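Print this page | E-mail this page

Who Took the Stapler? Shared Supplies and Good Intentions in the Ashby Study Hall
Term project report, Intro to Social Research

Our group set out to learn why shared supplies disappear from the Ashby study hall. We had expected theft, which would have made a better report. What we found was mostly absentmindedness, plus one roll of tape that we are still not ready to discuss.

The hall got a supply station in September, paid for by the student fund. It was stocked with pens, rulers, scissors, a stapler and a sign asking people to bring things back. The sign was the first item to go missing.

We ran the study for 11 weeks. Every Friday at 4 p.m. one of us checked the station against the original list, then restocked it from a closet we were told not to call "our closet." We also handed out a short survey and got 13 back. Two of those were filled out in pencils belonging to the station, and both pencils left with the people who had just told us they always return what they borrow. 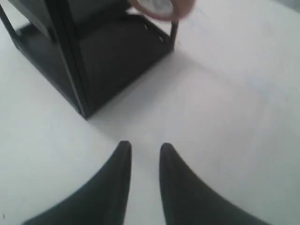

The middle weeks were when we tried changing things. First we moved the station next to the exit, on the theory that people would see it on their way out and feel guilty. They saw it on their way out and took a pen. Losses went up, and we moved it back.

Next we put bright labels on everything. This worked well for scissors and did nothing for pens. Our best guess is that people think of scissors as belonging to somebody and of pens as a kind of weather. Several surveys backed this up, though not in those words. One said, "I didn't know pens counted."

The last change was a sign-out sheet. It collected 14 entries, a few of them readable. One borrower signed as "the Mayor of Greltberg" and, to be fair, brought the ruler back the same afternoon — a better record than anyone in our group can claim.

There are problems with our method. We only checked once a week, so something could leave on Monday and come home on Thursday without our knowing. Our survey was small and leaned heavily on people who sit near us. We also can't rule out that the restocking itself made people careless.

If another group picks this up, we suggest checking daily and skipping the labels on pens. The stapler came back in week nine, empty. The new sign is bolted to the wall.

Print | E-mail to a friend

Related reports
Why the Endemari Bus Is Always Early When You Are Late
Lunch Lines and Line Cutting: A Field Study
Noise Levels in the Gokton Reading Room
Locker 3347: A Short History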